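Kitchen chores still a slow job for two-armed robots

2 Sep 2019

Clearing a kitchen counter takes most people a couple of minutes. For the software being tested at Gorkham, it remains a long piece of work, and one that often ends with something left out.

The company has spent the summer running its control program, called Pastor, through a set of 109 household chores in simulation. The list covers picking up cans and bottles, putting vegetables away, opening and closing drawers, and loading a toaster. Pastor finished 31 of them without help.

"Drawers are where we lose the most time," said Itziar Miranda, who leads the testing. "The hand gets to the handle fine. Then it pulls at a bad angle and everything stops."

Drinks cans are another sore point. A can standing upright is fairly easy to grip. One that has tipped over can roll when a finger touches it, and the program then has to find it again and plan a new reach. On a counter shared with a toaster, a drawer unit and a few vegetables, there are plenty of things to bump on the way.
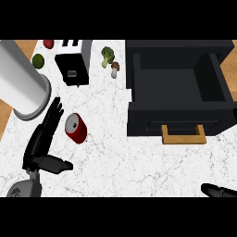

Shop work may come first

Patricio Villanueva, who runs the stockroom at the retail chain Grirar, has followed the tests and thinks shelves will be handled before kitchens. Boxes are square, he said, and they sit where staff put them. Grirar plans to try Pastor on restocking in one store in December, with a worker standing by.

Home use is further off. Gorkham has a second program, Bedside, meant for people who have trouble getting up to fetch a drink or tidy a tray. It is being tested only in simulation for now, with each chore given a limit of 60 seconds. Hugo Carrasco, an engineer on Bedside, said the limit is missed more often than it is met.

"People ask me when they can have one," Carrasco said. "I tell them to keep doing their own dishes – for a good while yet."

The company has not given a price or a release date for either program. Results from the store trial will be shared with Grirar staff before any decision on a second site.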